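Grippezahlen in Skurnitz: Patientenbund warnt vor voreiliger Entwarnung

Skurnitz, 20. Dezember 2019. Der Patientenbund Skurnitz hält die Erklärung des Kreisgesundheitsamts, die Grippesaison verlaufe in diesem Winter »ausgesprochen mild«, für nicht belegt. Das Amt stützt sich auf einen Rückgang der gemeldeten Fälle gegenüber dem Vorjahr. Wie viele Proben im selben Zeitraum überhaupt untersucht wurden, hat es auf zweimalige Nachfrage nicht mitgeteilt.

»Wer weniger testet, findet weniger«, sagt Volker Teuber, Sprecher des Patientenbunds. »Vielleicht ist die Saison wirklich mild. Dann soll man uns die Zahlen zeigen, aus denen das hervorgeht.«

Nach Angaben des Kreises wurden bis Mitte Dezember 300 Influenzafälle gemeldet. Zugleich haben zwei Hausarztpraxen im Ortsteil Hesdale seit dem Herbst geschlossen, und das Labor Frerichs nimmt Abstriche aus dem Umland nur noch gesammelt an. Ob sich das auf die Meldezahlen auswirkt, lässt die Erklärung des Amts offen. Auch der Krankenstand in Schulen und Kitas kommt darin nicht vor.

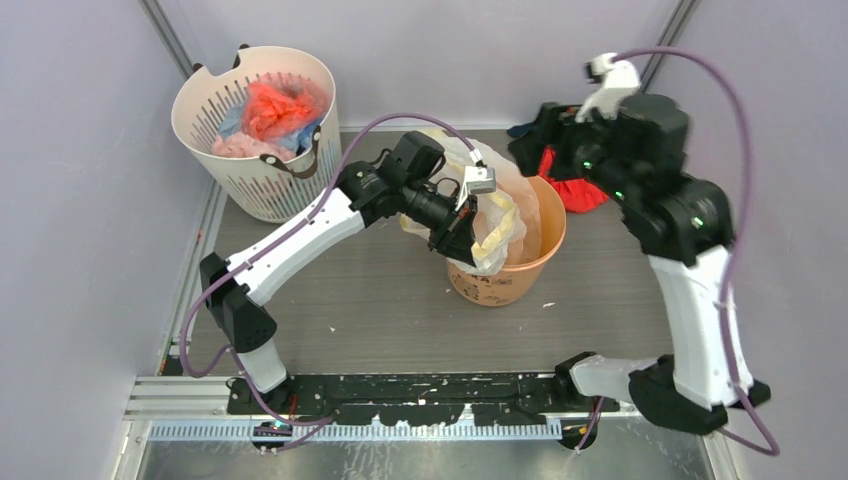
Was fordert der Patientenbund konkret?
Das Gesundheitsamt soll zu jeder Fallzahl die Zahl der untersuchten Proben veröffentlichen, getrennt nach Altersgruppen und rückwirkend ab Saisonbeginn.

Skeptisch sieht der Verband auch das Meldeportal Bilby, in das Bürgerinnen und Bürger ihre Symptome eintragen können. Der Kreis verweist auf 2.000 Anmeldungen. Wie viele davon regelmäßig genutzt werden, ist nicht bekannt, und ein Eintrag im Portal ersetzt keinen Laborbefund.

Die Epidemiologin Gunnlaugur Baldursdóttir, die den Patientenbund ehrenamtlich berät, rät zur Zurückhaltung in beide Richtungen. »Aus diesen Daten lässt sich weder eine schwere noch eine leichte Saison ablesen«, sagt sie. »Der Höhepunkt liegt oft erst nach dem Jahreswechsel. Im Dezember Bilanz zu ziehen, ist mutig.«

Der Patientenbund hat dem Landratsamt einen Katalog mit 10 Fragen übersandt und bittet um schriftliche Antwort bis Ende Januar. Die Antworten sollen ungekürzt veröffentlicht werden. Älteren und chronisch Kranken empfiehlt der Verband, sich wegen einer Impfung weiterhin an ihre Praxis zu wenden.

Pressekontakt:
Patientenbund Skurnitz, Volker Teuber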